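4.2 Swapping the fingers

I'll admit I went into this part expecting the Jotwood fingers to win. They're softer, they cost us more, and Musa Afolabi had been going on about them since August. So we bolted both sets onto the same arm in turn, kept the wrist camera and the Solberg controller exactly as they were, and ran the cutlery task 30 times with each.

The task sounds easy enough: pick up the plastic forks one at a time and put them in the clear container. Forks are horrid things to grasp, though. They're thin, they lie nearly flush with the table, and when two of them overlap the gripper has to choose which handle to go for. The Stulum fingers, which are stiff and a bit ugly, failed on 19 picks over the whole set. The Jotwood ones failed on rather more, mostly by sliding over the handle and closing on nothing - Musa still blames my calibration, and he may have a point.

Pale and see-through plastic was a headache for the camera as well. Our detector was trained on 3,384 labelled views, and I'd now like a lot more of them with see-through cutlery in. Figure 6 is a wrist view with forks facing both ways, two white ones crossing, and the container off to the right.

Figure 6. Wrist camera view of the fork task, with both fingertips showing at the bottom corners.

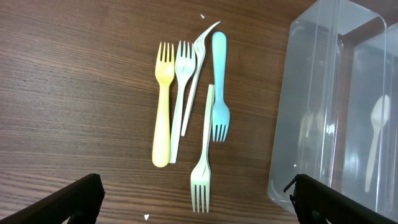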